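Notebook, access hardware bench
February, entry 7

Self-closing gate for the Sturneck path, latch and closer trials continued

Carried over from the last entry: the landowner at Sturneck will accept public access across the lower pasture only if the gate closes and latches on its own, every time, with stock in the field. The county wants the same gate to be usable from a wheelchair or a horse without dismounting. The two requirements pull against each other. A closer strong enough to latch reliably is a closer that is hard to push open.

Setup
Full-size gate leaf hung on the test post indoors, five-foot clear opening. Post plumb to within what the long level can show. Trevemach two-way hinge set, lower hinge offset at the middle position. Latch is the Jacobs pattern with the long trombone handle. Opening force read with the pull scale at the handle, slow and steady, peak value kept. Sakeo logger on the strike plate to record contact closures. Clock on the logger is an hour off, not corrected.

Run A, middle offset
200 cycles, released from full open.
Latched: 141
Bounced and came to rest against the strike without engaging: all the rest.

That is not usable. The misses are not spread evenly through the run. They come in groups, mostly after the gate has been released back to back with no pause, which points to the latch tongue not dropping fully before the next contact. Greased the tongue pivot and repeated a short series. Better, but did not log it properly because the strike contact had come loose. Disregard.

Run B, maximum offset
Latches from full open without trouble. From a hand's width open it still stalls now and then, and that is the case the landowner cares about, as it is where a gate ends up when a walker lets go early. Opening force at the handle is also up enough to notice without the scale. I would not sign off on it for the accessible route.

Run C, middle offset, strike moved back
Shimmed the strike away from the post by one washer. The tongue now meets the ramp lower down and rides over it instead of hitting square. Best result so far from partial opening. Did not run the full count, stopped when the shim started to walk out. Needs a proper spacer, turned to size and pinned.

Notes on the logger
Contact bounce is being recorded as separate closures in some of the Run A data. The latched figure above was checked by hand tally and is good. The raw logger total is higher and should not be quoted to the county. Set the debounce longer before the next run – the setting is under input options, second page, and it resets on power loss.

Also worth writing down: the path agreement refers to "a gate that closes under its own weight." Read strictly, that rules out the spring closer on the shelf, so leave it there until somebody has asked the access office what they meant. The offset hinge is fine under either reading.

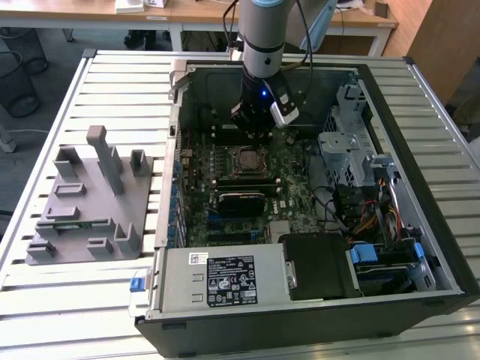 Weather and ground
All of the above is with a plumb post on a concrete floor. The post at Sturneck will go into clay next to a ditch and will lean. Plan is to repeat Run C with the post packed out of plumb, first toward the hinge side and then away. If it fails in either direction we specify a tied post and a sleeper under the threshold, and the price changes.

To do
– Turn spacer for strike, replace washer
– Debounce setting, then fix the clock while in the menu
– Out-of-plumb runs, both directions
– Ask Trevemach whether the lower hinge comes with an intermediate offset
– Horse-side handle height: check against the path agreement before drilling anything
– Return the pull scale to the other bench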